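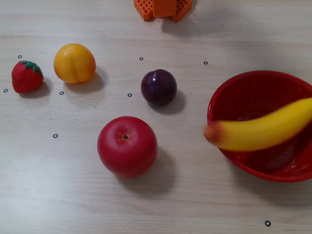 Strawberry, peach and a red bowl on the table.

Prorkero: a word list for fruit growers and jam makers

Hello, and thanks for looking in. Prorkero is a list of old and local names for fruit, plus the words people use for picking it, storing it, boiling it down and complaining about it. I started it because my aunt and I had a long argument over what you call the scum on top of a pan of jam, and it got out of hand from there (she says "fletch", I say "skimmings", and we're both in the file now).

There are 283 entries at the moment. Most came out of letters, parish cookbooks and recipe cards, and 49 came from people talking to me across a kitchen table or a market stall.

What's in the folder

words.csv is the list itself, one entry per line
sources.csv says where each entry came from
notes.txt is me thinking aloud, read it if you like that sort of thing
old/ holds earlier versions, kept mainly so I can see what I broke

Columns in words.csv

word: the word as it was written or said. I've left odd spellings alone.
meaning: a short gloss in plain English, mine unless sources.csv says otherwise.
fruit: which fruit it goes with, or "any". Damsons, bullaces and sloes get a line each. Please don't merge them, I did that once and spent a whole weekend pulling them apart again!
kind: picking, storing, cooking, eating or grumbling. Grumbling is the biggest group by a fair way, mostly wasps and weather.
place: village or district where I have it, blank where I don't.
sure: a, b or c. An a means I've got it from two separate people or papers. A c means one person said it once and may have been pulling my leg.

Where the words came from

The biggest single source is the Findley notebooks, a box of household books that passed through three sisters and ended up with their niece, Clodagh Ó Conaill. She let me sit in her back room with them for most of January and kept the tea coming. Clodagh also read every entry marked Findley and put right a good many of my guesses, including "keeving", which I'd down as a type of basket. It's a way of making cider.

The Keogh market recordings are the other main lot. Those are spoken, so the spelling is mine and you may well want to change it. If a word looks daft, try saying it out loud before you write to me about it. 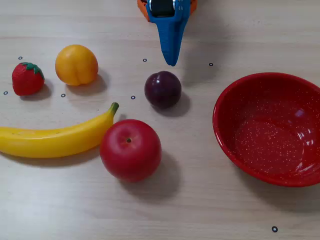

Does the list cover plums as well as damsons?
Plums have their own entries, under "plum" in the fruit column, and anything said of both fruits is entered twice.

Things that are wrong with it

It leans heavily towards soft fruit and stone fruit. Apples are thin, partly through my own laziness and partly because apple people tend to have lists of their own already. Pears are worse. There's a single quince entry and it's rude.

The place column is patchy. The notebooks hardly ever say where a word was heard, and I've not filled in the gaps by guessing. I've also got a run of cooking words that might just be one family's private language. They're all marked c, and I'm very fond of them.

Dates are missing altogether. I did try, but "when Mam was a girl" was about as close as anyone would go.

Using it

Take it, print it, put it in a quiz, whatever you like. A mention of Prorkero and of the Findley notebooks would be kind. If you load words.csv into a spreadsheet, tell it the file is UTF-8 or the fadas will turn to soup. The Pruvar branch of the list is somebody else's copy with the rude ones taken out, so if you need it for a school, that's the one to get.

Sending me words

Yes please! Give me the word, what it means, who said it and where, even if you're only half sure. I go through the post on a Friday evening and I'm slow, so give it a couple of weeks before you chase me. I'd love any words for fruit that has gone soft on one side. I've got eleven already and I don't believe that's all of them.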